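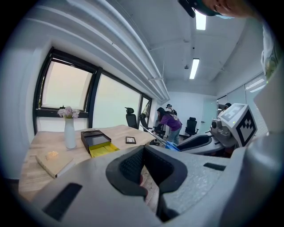
Mokulden tabletop demos, README

Hi, and thanks for downloading! This is the set of hand-held gripper demos I put together for Mokulden, our little project on teaching a robot desk chores by showing it. You hold the gripper, you do the task, and the camera on it records everything. No programming and no joystick.

What you get: 526 demos in 14 tasks, mostly opening and closing boxes, sliding trays, and moving small things from one end of a desk to the other. Most were done by me and Telmo Gallardo (he's left-handed, so if you see approaches that look mirrored, that's him). Each demo is its own folder with the video, the gripper opening over time, and a short text note. The notes are uneven, sorry. I got lazy around task 11.

The rooms are ordinary working rooms, so people wander through in the background and the light changes a lot near the windows. I left all that in. If you want cleaner clips, filter on the "busy" column in the index, but I'd train on everything first -- our policy got worse when I was picky.

Things to know before you start:

The lens is very wide and straight edges bend. Undistort only if your code needs it.

The first second of most clips is just me getting a grip on the handle. Trim it.

Gripper width was logged with Vunotora, and versions before April drift a bit. Those folders end in _old. I rescaled them by hand and they're okay for coarse tasks, not for the tray ones.

Failed tries are kept and marked "miss". Please don't count them as successes, like I did for a whole week.

The loader is in the tools folder and wants nearly 600 MB of memory per task. Questions or broken files, open an issue and I'll get to it. Last edit 5 Feb 2021, fixed the index for the box tasks.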